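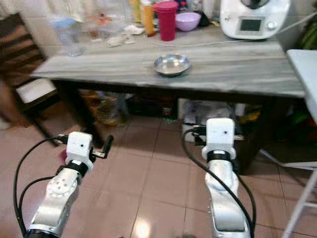
A shiny steel bowl in the middle of the table, with a cooker and other kitchen things at the back.

Why Are Bowls Made of Different Materials?

Open a kitchen cupboard and look at the bowls. Maybe one is steel, one is plastic and one is glass. They all have the same job, to hold food, but they do this job in different ways.

Let us begin with steel. The kind used for bowls is called stainless steel. It is iron mixed with other metals, and one of them is chromium. Chromium makes a very thin skin on the metal. You cannot see this skin, but it keeps the water and air away from the iron, so the bowl does not rust easily. Steel is also strong. If you drop a steel bowl, it makes a terrible noise, but it will not break into pieces.

A polished steel bowl is also a mirror -- a funny one. The inside is curved, so your face can look upside down. Try it with a big spoon too.

Now plastic. A plastic bowl is light, and it can have any color, because the color is mixed in before the bowl gets its shape. The warm, soft plastic is pressed into a mold and then it becomes cool and hard.
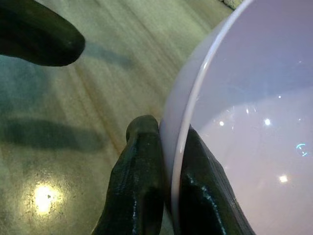
Most bowls have a rounded edge at the top, and this edge is called the rim. A rounded rim is kind to your fingers. It also makes the bowl stiffer, so the wall does not bend so much when you lift it by one side.

Plastic has a weak point, and it is heat. Some plastic bowls become soft when they are too hot. Never put one on a stove, and ask an adult before you put one in a microwave oven. Metal bowls should stay out of the microwave too.

Here is a small experiment from our reader Wanpen Suksawat. Leave a steel bowl and a plastic bowl on the same table for two hours. Then touch both. The steel feels colder, but the two bowls have the same temperature! Steel takes the heat from your hand quickly, and plastic takes it slowly. We say that steel is a good conductor of heat. 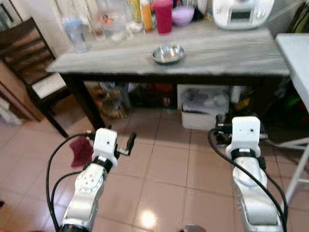 Steel near the middle, lavender at the back: two bowls on one table.

New words
Rim: the top edge of a bowl or a cup.
Mold: a form that gives a soft material its shape.
Conductor: a material that lets heat or electricity pass through it easily.

Written by Jintana Chaimongkol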